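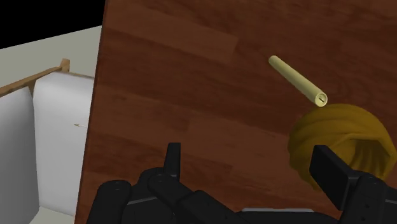
**Figure 3.** Wrist camera view from the simulator, with the two fingers of the gripper apart over the board. The pale tube and the coiled object are both on the wood. The right finger hides part of the coil.

### 4.2 Occlusion handling in the grasp planner

The planner takes one wrist view per cycle and returns a ranked list of grasp poses. In the baseline version, each segmented region is treated as a complete object outline. This fails at close range, where the gripper covers part of the target and the image border removes another part. Both effects are present in Figure 3: the coil is partly behind the right finger and also runs past the right edge of the image. A centroid computed from its visible pixels is shifted away from the true center, and the error grows as the gripper gets closer.

We correct for this in two steps. First, the gripper mask is rendered from the joint state and subtracted from the segmentation. Pixels under the mask are labeled unknown instead of background. Second, the outline is tracked across cycles in the frame of the board, so that parts seen from farther away are kept after they leave the view. Tracking is handled by Wiltidska, our state estimation module, which stores up to 100 past views per episode. Older views are dropped first.

A separate problem is contact between objects. In the view shown, the open end of the tube nearly touches the top of the coil. The baseline segmenter merged such pairs when the gap was narrow, and the planner then proposed a grasp across both. Adding a depth edge term to the region cost removed most of these merges. It did not help when both surfaces lay at the same height, and those cases remain in the results below.

Scenes were generated with the Bakke scene tool, using randomized poses, board textures and furniture in the background. Rendering uses diffuse light only. Shadow cues are therefore weak, and the planner was given no shadow input. We generated 1984 scenes in total, dropped one in which the board failed to load, and kept 1983 for evaluation. Of these, 300 were set aside for tuning the depth edge weight and were not used in Table 2.

The planner replans at a fixed rate until the fingers begin to close. After that point the pose is frozen. We tested replanning during closure as well, but the moving fingers changed the mask faster than the tracker could follow, and the selected grasp switched between candidates. The frozen pose was kept for all runs reported in this paper.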